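Can a Robot Tidy Up Yet?

Putting things away in a cabinet sounds like one job. For a machine it is a chain of small ones. The robot has to find the door, grip it, swing it open, find a shelf, set the object down and let go. If any link fails, the job fails.

Opening is hard because a door moves in a curve around its hinges. If the hand pulls in a straight line, it slips off or strains the hinge. A drawer slides straight out, so the path is simpler, but the grip has to land on the handle first.
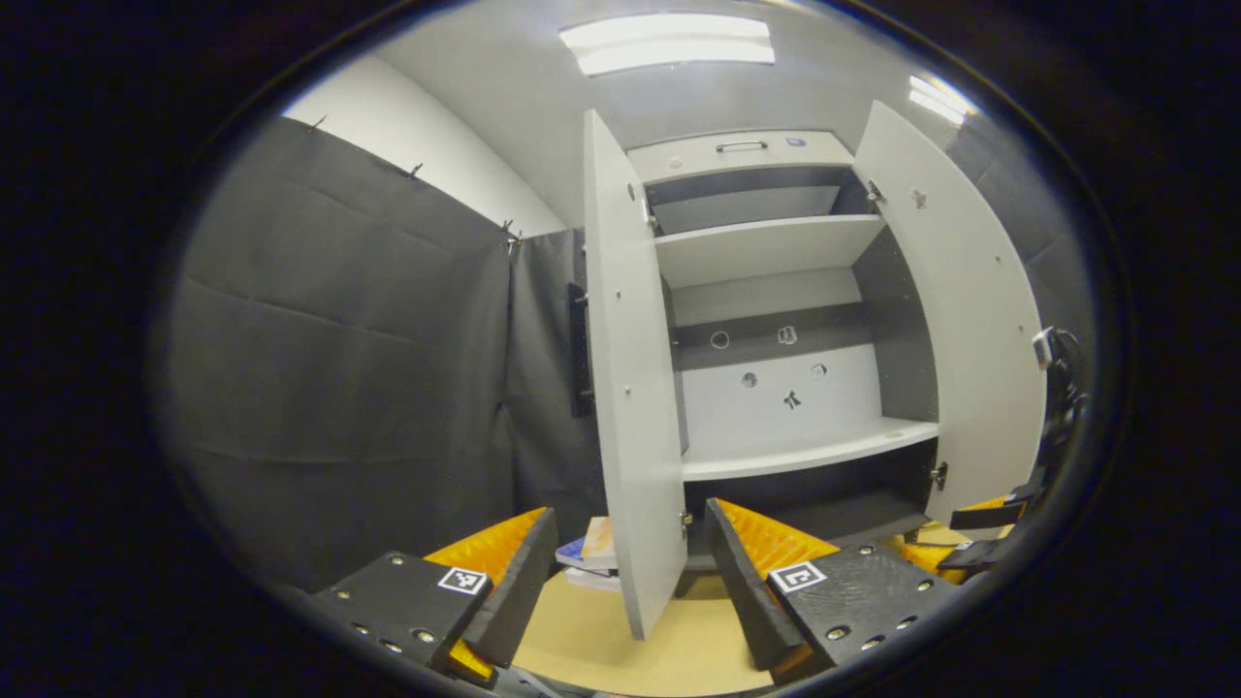
Why can't a robot just be told where everything is?
Homes change all the time. A chair gets moved, a cup is left in a new place, and the list of positions is out of date by lunch.

Many robots learn from practice instead. Hernán Puma, an engineer on the Betum project, had people perform one chore 200 times so that a computer could study the movements. The robot then tried the chore 100 times in the same room. It finished most of the tries, but slowly: one cup took roughly 2 minutes. In a different kitchen it failed more often.

So machines can do some chores, in some rooms, with a person nearby to help. Factories are easier, as parts arrive in the same place each time. A bedroom floor in December, covered in wrapping paper, is still a job for you.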